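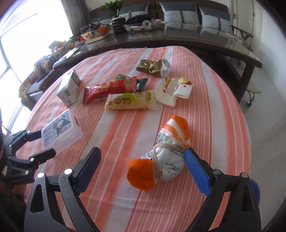 I've now owned two wastebaskets as an adult that I had any feelings about. The first was a steel one that dented if you looked at it, and the feelings were bad. The second is the little round blue one I bought in September, and I love it!

It's the small Ollent, the open one with slots all over the walls and a thick rim (they have a version with a swing lid too, I haven't tried it). I got it for the living room, where we'd never kept a trash can at all, on the theory that the kitchen one was close enough. It wasn't. Snack wrappers, drink cartons, bags with a rubber band around them and three chips left inside, all of it would sit on the table until somebody got sick of looking at it. Usually me, on a Sunday night, with my arms full.

Now the basket lives on the floor by the table and clearing up takes less time than a song. I go around the tablecloth once, pick up whatever's finished, drop it in. My friend Géza Medve came over for cards, watched me do it and asked where I'd bought the thing, and he's a man who has never once asked me about a household item.
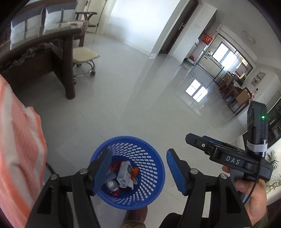

The rim is the best part. It's wide enough that you can hook your fingers under it and carry the basket one-handed, even full, and it doesn't dig in. My old steel one had an edge like a can lid. The opening is generous too, so a carton goes in at whatever angle you happen to drop it and you don't have to stand there folding.

The color won me over as well. I nearly ordered gray, and I'm so glad I didn't, it looks cheerful on a white floor and I can spot it from the hallway.

A few gripes, all small. The slots are pretty but they're still holes, so if a can has a mouthful of soda left in it, you'll be wiping the tile. I rinse cans first now, or use a liner when people are over. Liners are the other thing: the Zarkau ones I had in the drawer are too big and flop over the rim like a hat, while the Sterstead small size fits nicely. And it's light, so our dog can push it across the room with his nose, which he thinks is a terrific game.

Cleaning is easy. I take it in the shower, give it a squirt of dish soap and go over the slots with an old toothbrush.

I've already bought another for the bedroom, same blue. If you're on the fence about the lidded one, write and tell me how it goes, I'm curious whether the lid stays put!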